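Print this page | E-mail this page

Kernberg Room Simulator, Set-up Guide
Section 5: Rules for practice runs near furniture

This section covers the rules that apply when a two-arm robot is run in a furnished room model. Read it before loading a room for the first time. The same rules apply on the real floor at Stotunthorpe, and operators are expected to learn them in the simulator.

5.1 Before you start

1. Load the room and wait until all surfaces have their textures.
2. Check that the speed limit is set to 20 percent. The limit returns to 100 percent whenever the software is updated, so look at it each time.
3. Open both grippers fully, then close them halfway.
4. Open the body view and at least one wrist view. Do not start a run on one view alone.
5. Enter the room code in the run log. The Kakakhel room set uses code 468.

NOTE: If the log will not accept the code, close the room and load it again. Do not type the code into the comment field.

5.2 Working close to a surface

1. Bring the arm in from above at the reduced speed.
2. Stop when the lowest part of the gripper is 40 mm from the surface.
3. Switch to the wrist view and find the nearest edge of the surface before going lower.
4. Lower the arm in steps of 5 mm. Wait for the position reading to settle after each step.
5. If you can no longer tell the gripper from its shadow, back off to the height in step 2 and change the view angle.

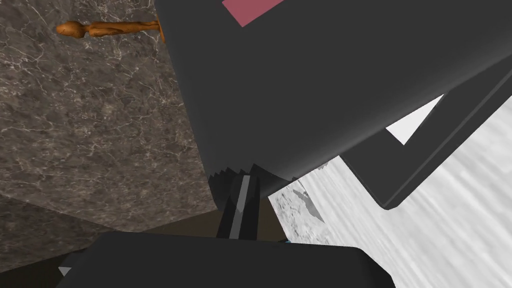

6. Keep small items out of the path of the wrist. The wrist is wider than the fingers and may reach an item first.
7. When you leave the surface, go straight up before moving sideways. Sideways moves below the stop height count as a fault in the log.

CAUTION: Contact in the simulator does no damage, but it is still a fault. Log it the same way you would on the real floor. A run with an unlogged contact must be repeated.

5.3 Moving between tables and chairs

Most faults in this part of the course come from chairs. Chair backs are curved and often sit partly behind a table or an item on it, so the clear space looks larger than it is.

1. Stop the base before you move either arm.
2. Check the space beside each gripper separately. One arm can be clear while the other is close to a wall.
3. Compare the floor with the level indicator. If the view is tilted, use the indicator to judge which way is up.
4. Raise the arm nearest the table first.
5. Move the base only when both arms are still.
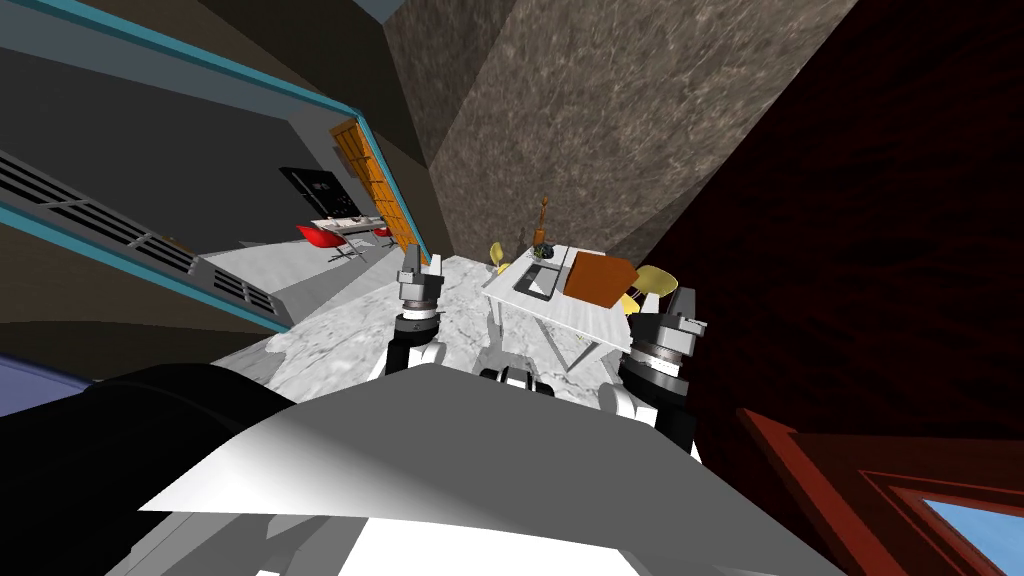
Figure 5-2. Body view with both arms forward; white table and yellow chairs ahead.

NOTE: Doors and distant tables are easy to use as aiming points for the base. Pick one and keep to it for the whole move.

5.4 Stopping a run

Press and hold the stop key until the status bar turns gray. A short press only pauses the run, and the arms will carry on when the key is pressed again. After a full stop, the room must be reset before the next operator takes over.

The Joker profile turns off the contact log and the speed limit. It is meant for checking new rooms and must not be used for practice or for sign-off. To see which profile is active, open Settings and look at the top line.

Saved runs are cleared every Sunday. Export any run you need for sign-off before then.

Print this page | E-mail this page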